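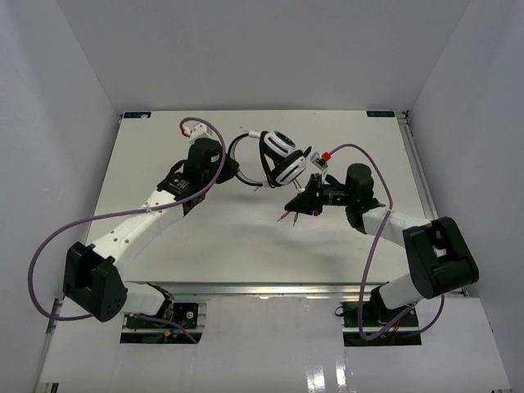 Two arms, one pair of headphones, Kimholm cell, June.

Spent the morning rewriting rule 4, which used to say "Handle objects with care." I wrote that sentence myself in the winter and was proud of it. Yoon-hee Sung read it over my shoulder today and asked how an operator would know if they had broken it. I said they would hear the crunch. She did not laugh, so rule 4 is now half a page.

The headphones are the reason for most of the half page. With a box, you say "grip the flat sides" and go get coffee. Headphones have a band that bends and ear cups that tilt whenever they feel like it, and when both grippers have hold of them each arm is passing its opinions straight to the other. So: one gripper on the headband, the other on an ear cup. Second gripper closes before the first one opens. Neither arm pulls to "see if it's holding." (Yoon-hee wanted that last one in capitals. We settled on its own line.)

Then the argument about cables. The Zanum checklist, which we inherited and which everyone signs without reading, has 32 items, and exactly one is about cables. It says "Cables OK?" I have ticked that box for months with no idea what I was swearing to. My draft says the purple cable gets tied to the link and keeps a loose loop past the elbow, enough for full reach, and you look at it on both arms before power on. Yoon-hee says "enough" is another "with care." She's right and I resent it. Left it in for now with a note to myself to measure.

Also new: hands out of the cell before anyone says "ready," and whoever says "ready" is the one at the stop button. Skidusdale has done it this way forever and they are unbearable about it, so I wrote it up as if we'd thought of it.

Odera wants the whole document on one page by the end of the month. It's at four. I tried a smaller font and Yoon-hee caught me from across the room.

Left at 6:30. The episode log says 1,023, and I have promised to go back and check 50 of them against the new rule 4. I wrote the rule, so I suppose I can't complain that it's strict. Buy cable ties.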